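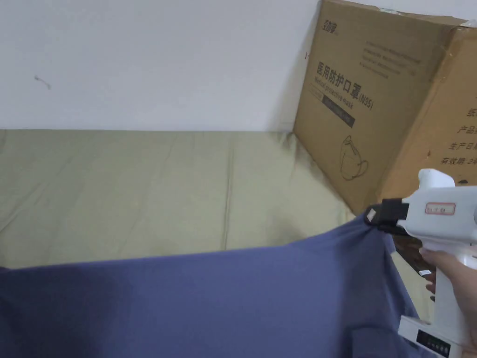
The Mahuika Linen Library has had its best half-year yet, and I'm so pleased to be writing this one up for you. When the Prallik Fund agreed to back us, we were lending sheets, towels and blankets to families in temporary housing out of a single cupboard in the Lerkcombe hall. We now have two rooms, proper shelving and a laundry roster that runs most days of the week. The thing that has changed the work most is the tagging. A blue-grey piece with a little white tag at its corner is easy to tell from its neighbours once you have hold of that corner, and our sorters now go for the corner first without thinking. Before we settled on corners we had markings in hems, in the middle of edges and in one unhappy trial on the inside of pillowcases, where you had to turn the whole thing out to find them.

Lending since our last report

We lent 3,633 items between the start of the grant and the end of August, against the 1,480 we put in our application. A good part of that is bath towels, which we badly underestimated. Ruth Carhuamaca went back through the request slips and found that families were asking for towels before anything else, often the same afternoon they got their keys. We have moved towels to the front room and put together an arrival bundle with two bath towels, two hand towels, a bath mat and a set of sheets for each bed. It can be handed over at the door in under five minutes, and people love it!

The bundles reached 126 households. Some of those families have since moved into longer-term places and returned everything washed and folded, with a few adding things of their own. One mum brought back her cot sheets with a jar of feijoa jam tucked inside, which made the whole morning for the laundry crew.

Laundry

Both of the washers bought with your equipment money are in and going well. The second was held up for five weeks because the floor in the wash room turned out to slope more than the plans said, and Alby Maihi had to build up a level base for it. That wasn't in the budget. We covered the timber from our own cake stall money, and Alby wouldn't hear of being paid for his weekend.

Drying is still our bottleneck. In July we had so much rain that flannelette was hanging in the foyer, over the stage rail and at one point across the piano. We'd like to talk to you about moving what is left in the signage line over to a second dryer. The signage came in cheaper than quoted – Nivitz did the lettering at cost – so there is $856 unspent, and that would cover the dryer once we add the trade discount Corey McPhee has lined up.

What we've had to retire

Not everything lasts. Fitted sheets go first, nearly always at the elastic, and we now have a mending afternoon twice a month where Glenys Te Moana teaches anyone who turns up how to replace it. She started with three people and had to borrow chairs from the kindy by the fourth session. Sheets that are past mending are cut down for cot size, then for pillowcases, and what's left goes to the animal shelter, who will take anything soft. The fleece throws pilled after a handful of washes and we won't be buying those again. Wool blankets have been the opposite. The old grey ones from the camp ground look like they'll see all of us out.

Things that didn't go to plan

The online request form was up for six weeks before we found it wasn't sending to our new address. Fourteen requests were sitting there. Digby Paewai rang every one of those households himself and most still wanted their linen, but it was a rotten wait for them and we're sorry about it. Requests now go to two inboxes and the phone line is printed on the form.

We also haven't started the school holiday pick-up service. We couldn't find a driver for the hours we promised, and I'd sooner tell you that now than have it turn up in the final report. Two of our regulars have offered to share a Wednesday-style run using their own cars if we can sort out petrol money.

Coming up

Next is the summer changeover, with the heavy blankets washed and packed away and the cotton ones brought forward. We also have our first request from a house of eight, so king singles are on the shopping list. Do come and see us when you're next through Lerkcombe. The front room is open from 9.30 am and there is always a pot of tea going.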